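Chapter 7
Showing the Task: Demonstration by Hand and by Remote Control

7.1 Introduction

Chapter 6 treated the controller as given and asked how well it could follow a path. The present chapter asks where the path comes from. In a fixed plant it is usually written down by an engineer. A bracket arrives in the same place, facing the same way, and a list of positions is enough. Once the object is soft, or arrives in a different state each time, the list becomes very long and is still incomplete. A common alternative is for a person to carry out the task, to record what was done, and to fit a policy to the record.

A single complete record, from the start of the task to its end, is called a demonstration. The person who produces it is called the demonstrator. A set of demonstrations of one task, gathered under stated conditions, is called a collection. These terms are used in the same sense throughout Part II.

7.2 Three ways of recording

In kinaesthetic teaching the demonstrator takes hold of the robot arm and moves it. The joint angles are read directly from the encoders, so every recorded pose is one the arm can reach. The drawback is effort. Two-armed tasks are awkward for one person, and the demonstrator's own body often blocks the view of the work.

In remote control (teleoperation) the demonstrator moves an input device, and the robot follows. The device may be a joystick, a tracked handle or a smaller copy of the arm. The recorded images contain only what the robot will see later. Delay is the chief difficulty, and most demonstrators slow down to allow for it. Without force feedback they also tend to grip harder than the task needs.

In hand-held recording no robot is present. The demonstrator holds a gripper in each hand and performs the task directly, while a camera on each gripper records the work and its motion is estimated afterwards. Equipment is light and can be taken into homes. Against this, nothing prevents the demonstrator from making a movement that the target arm cannot repeat, and such records must be found and removed before training.

7.3 A running case: the Zurkau collection

Several sections refer to a collection made at Zurkau by Sarita Kaushik and Lotte Van Loon, using hand-held recording with two grippers. The tasks were household ones: folding, stacking and putting away. The collection holds 2,916 demonstrations, of which 1,127 concern knitted garments. After the reach check described in Section 7.5, 271 of the knitwear records were set aside.

Knitwear is a demanding case. It stretches under its own weight, so the distance between two grasp points does not fix the shape of the cloth between them. A patterned garment on a patterned cover also makes the edge hard to find by colour alone.

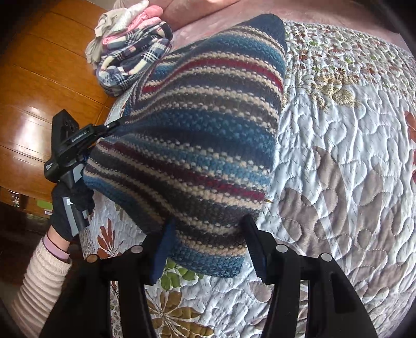
Each grasp in the Zurkau records is therefore labelled with three quantities: the opening of the fingers, the pose of the gripper, and the pose of the other gripper relative to it. The third is easily left out. Two policies trained on the same records, one with the relative pose and one without, may look alike while the hands work separately and differ sharply when both hold the same piece of cloth. Section 7.6 returns to this point with the Erell policy, which takes the relative pose as an input, and the Jang policy, which does not.

7.4 What a demonstration leaves out

A record contains motion and images. It does not contain intention. If a demonstrator pauses, the record does not say whether the pause was needed for the cloth to settle or was spent deciding what to do next. A policy fitted to it will learn to pause in either case.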